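Home | Forums | New posts | Members | Search | Log in

Covering a big worktable: paper, oilcloth or leave it bare?

marrowfat
I've taken over the lease on a unit in Piltport and I'm setting it up for upholstery and a bit of bag making. The main table is a big one and the top is in poor shape, with old glue and knife marks all over it. I don't want to replace it yet. What do people cover theirs with? I cut a lot of pale linen and can't have marks coming through.

ninepins
Brown paper off a roll. Pull it tight, tape it underneath, change it when it gets scruffy. You can draw straight on it as well, which I do all the time for working out piping lengths.

Kinga Szénási
I would not use paper for upholstery. Staples go through it and once it is torn you spend the day catching fabric on the edge. I had it for one winter and went over to oilcloth. Oilcloth costs more but mine has lasted since May before last and it wipes down.

ninepins
Depends on the weight. The thin parcel stuff is useless, I agree. I buy the heavier grade from Burnine and it doesn't tear unless you're careless.

Kinga Szénási
I was using the heavier grade.

dunnock_lane
Paper is fine for cutting and bad for hammering. I have one table for each. If you only have room for one then I'd cover it in paper and keep a board to put on top when you're stapling.

The main trouble with paper is wrinkles. It takes up damp from the air, and if the unit isn't heated overnight it will be baggy by morning. A few soft ones don't matter. If they run under your ruler then they do.

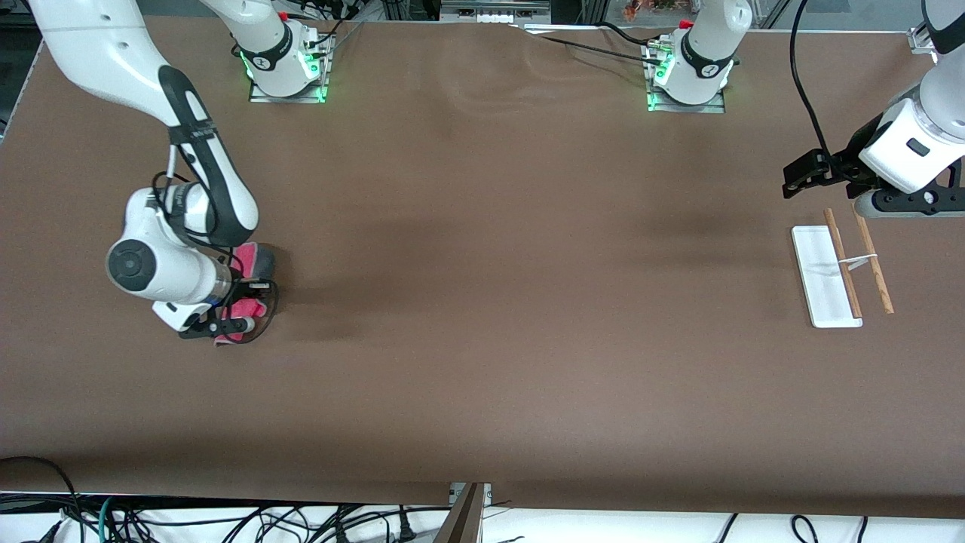
Brown paper on a broad table. Some soft wrinkles near the top, where the black cable lies across.

I can live with wrinkles like those. For long straight cuts I'd want it flat all the way down.

marrowfat
Thanks, that's useful. The unit has one storage heater and it is damp, so I can see that being a problem. How do you fix yours down? Tape on the top or underneath?

dunnock_lane
Underneath, always. Tape on top lifts and collects fluff. Start in the middle of one long side and work outwards, then do the opposite side. Same order as you'd do a seat.

tolly
Has nobody tried hardboard? I screwed a sheet of it over my old table, smooth side up, and sealed it with 2 coats of varnish. No wrinkles and nothing to replace. When it gets bad I'll turn it over.

ninepins
You can't turn it over, the other side is rough. And you've varnished your screws in.

tolly
Fair point about the rough side. The screws come out fine.

Kinga Szénási
Hardboard is good if the table is level underneath. If there are lumps of old glue, as in the first post, they need scraping off first or the board will rock. I'd scrape it whatever you decide. A cabinet scraper and an afternoon should do it.

marrowfat
I've started scraping. It comes off in flakes and there's a lot more of it than I thought. Another question while I'm here. What do you all use for wiping down between jobs? I had cotton rags but they leave bits on everything, and it shows on dark velvet.

dunnock_lane
Microfibre. I went off cotton rags years ago for the same reason. Get towels with a stitched edge, as the raw-cut ones fray in the wash and then you're back to picking threads off the velvet. Fold it so you've got a clean face to turn to when the first one fills up.
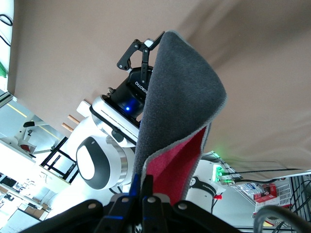 Wash them on their own and don't use fabric softener, it clogs the fibres and they just push the dust about. I keep one lot for the table and another for oily jobs like the machine, and they never go in the same wash.

tolly
I get mine from Koppel. A pack of 18 and I haven't got through them yet.

ninepins
A slightly damp cotton rag is just as good and costs nothing. Old sheets, cut up.

Kinga Szénási
Not on a paper table. You'd have it cockled in no time.

ninepins
On a paper table you change the paper.

marrowfat
I think I've decided. Scrape it, hardboard on top if it comes out level enough, and paper over that only when I'm cutting the linen. Bretari has a trade counter not far from me so I'll ask there about sheet sizes. Will report back once the glue is off.

dunnock_lane
Take the table measurements with you. And check the van.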